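Review: the Salby Bench Rules pack for tabletop robot work

Reviewed by Yvonne Birkett

Price: £390 for a single bench, £1,590 for a whole site
What you get: a ring-bound rule book, a set of wall cards, log sheets on paper and as a spreadsheet, and one year of updates
Supplier: Salby

Most of the safety guidance you can buy for robots is written for factory cells with fences and light curtains. If you run a small arm on a table, picking up household objects, a good deal of it has to be translated before anyone can use it. The Salby pack is meant for this smaller kind of work. It covers setting up the table, starting and stopping a session, choosing and checking the objects, and keeping records that someone else can read later.

We bought the single-bench version in October and have used it on cutlery sorting, where the arm picks pieces off a table and puts them in a basket. It does not replace a risk assessment, and Salby says so on the first page. You still need to know the law that applies to you and the manual for your own arm.

The rule book

The book is short and the type is large. Each rule has a number, one or two sentences of instruction and a space for your own note. The rules are grouped by when you need them: before power on, before each run, during a run, after a stop, end of session.

The wording is good. Rule 4 reads "One person holds the stop. Say their name out loud before the arm moves." New starters understood it the first time they read it. Rule 11, on reaching into the work area, is equally clear: arm stopped, stop button pressed in, and the person reaching is the one who releases it. We used to have three versions of that rule depending on who was in the room.

Some of the later rules are weaker. Rule 23 tells you to keep the table "suitably clear" and does not say what suitable means. On a sorting job the table is supposed to have things on it. We wrote our own version in the margin, which lists what may be on the table at the start of a run and treats anything else as a fault to be logged.

Rules for objects

I had expected this to be the dull chapter and it has changed our work more than the others. Salby asks you to keep an object list for every task, with a line for each type of surface and each type of handle, and to say in advance which items the arm may touch and which are only there as surroundings. Glass goes in the second group unless you have a written reason. Blades get their own line and their own rule about who loads them, and they are moved by hand only when the arm is stopped.

There is also a page on shiny objects. Polished metal picks up colour from whatever is next to it, so a silver spoon beside a coloured basket will look partly that colour to a camera. The rule is to test with the real basket and the real lighting, and to repeat the test if either changes. It is plain advice and we had not been following it. Our early trials were done over a plain tray, and the results did not carry over well.

The same page deals with patterned walls. Salby does not ban them. It asks that the pattern is written down as part of the set-up, so that a later team does not swap it for a plain board and then wonder why the numbers have moved.

The log sheets

We filled in 2,354 attempts on the spreadsheet version. It held up, though it became slow after the first 1,000 rows and we split it into two files. The columns are sensible. There is one for "stopped by person" and a separate one for "stopped by arm", and keeping these apart was worth the extra typing.

The paper sheets are less useful. The boxes are too small for a note of any length, and there is no space for the name of the person holding the stop, even though Rule 4 depends on it. I wrote to Salby about this. Their reply came from Wilson Agudelo, who agreed it was an oversight and said the next update would add the box. It had not arrived when I wrote this.

The wall cards

The cards are stiff, easy to wipe and printed in black on white. They can be read from the far side of the room. The holes are punched too near the edge and two of ours have torn. The stop card should have been a different colour from the rest.

How it compares

The nearest thing we have used is the Benar checklist, which is cheaper and fits on two sides of paper. Benar is fine for a demonstration or a short visit. It says almost nothing about objects or records, and we outgrew it within a month. If you have one arm and use it now and then, I would start there and see what is missing.

What we run it on

Our regular task is the cutlery one: a glass stand that stays put, spoons and other pieces lying on the white table, and a yellow basket on the right. The object list for it fills a page, with separate lines for silver, gold and dark finishes and for plain and ornate handles. The black knife comes under the blade rule.

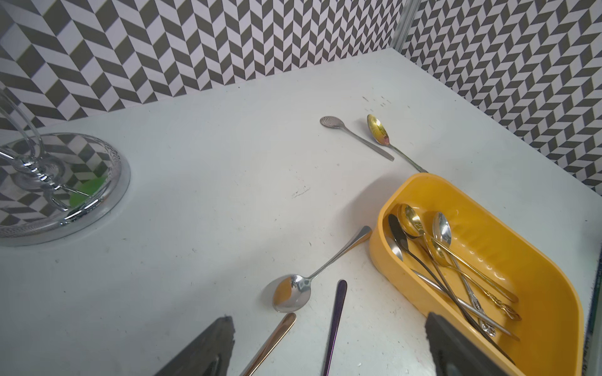

Verdict

Recommended for any team doing regular tabletop work with more than one operator. The object rules and the stop rules are worth the price of the single-bench pack. I would hold off on the site version until the paper log has been corrected, and I would rewrite Rule 23 on the day the book arrives.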